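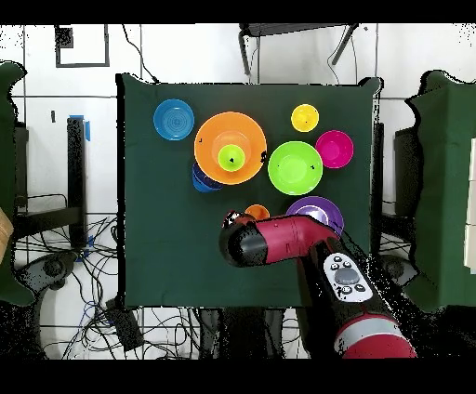 Abdel Hamid told her that soup for a funeral must be made by a person who did not cry yet that day. Iwona Sikora had cried at six in the morning and again on the bus, so she gave him the spoon.

He stirred for a while. He was their neighbor from the third floor, and he had known her father longer than she had known anybody in this city.

"Too much pepper," he said.

"He liked pepper."

"He liked to complain about pepper. It is a different thing."

She sat down at the window. From the kitchen you could see the bus stop and behind it the road to Jirton, where her father had worked for most of his life at the Rinero factory. They made buttons there, and later zippers, and then the owners sold the building. He kept one box of buttons from the last day. When she was small she was allowed to put them in bowls by color, and he always said she had done it wrong, because he saw colors in another way than she did. For him gray was a kind of green. They argued over it for years.

"Who will come?" Abdel Hamid asked.

"My aunt from Veltlow. The cousins, if the car is good. Some people from the factory, I think. I sent 61 letters."

"Letters! Who sends letters now?"

"He left a list. With addresses. He wrote on the top: no telephone."

Abdel Hamid put the lid on the pot and turned the gas down. His shirt was very well ironed. She thought that he had probably ironed it in the night, because she had heard him walking up there.

The list was still on the table, under the salt. Her father had made it in pencil, and next to some names he had written small remarks. Owes me a ladder. Good singer. Do not seat near Veltlow. Next to the name of Abdel Hamid there was only a line, a long one, as if he had started to write something and then the pencil went on without him.

She had not shown him this. She wondered now if she should. It was possible that the line meant nothing – her father had shaking hands in the last winter, and he pressed too hard.

"What did you two talk about?" she asked. "Every Sunday, all those hours."

He thought about it honestly, with the spoon in his hand.

"Your father talked about the price of things. I talked about my brother. We did not listen very much, I believe. But when I was sick in June he came up to me and told me my brother's whole story, with the names, from the beginning. He made only one mistake."

"Did you tell him?"

"No," said Abdel Hamid. "I liked his way better."

The bell rang downstairs. It was too early for the aunt. Iwona took the list from under the salt, folded it, and opened it again.

"Sit a minute," she said. "Before I go down. I want you to look at something."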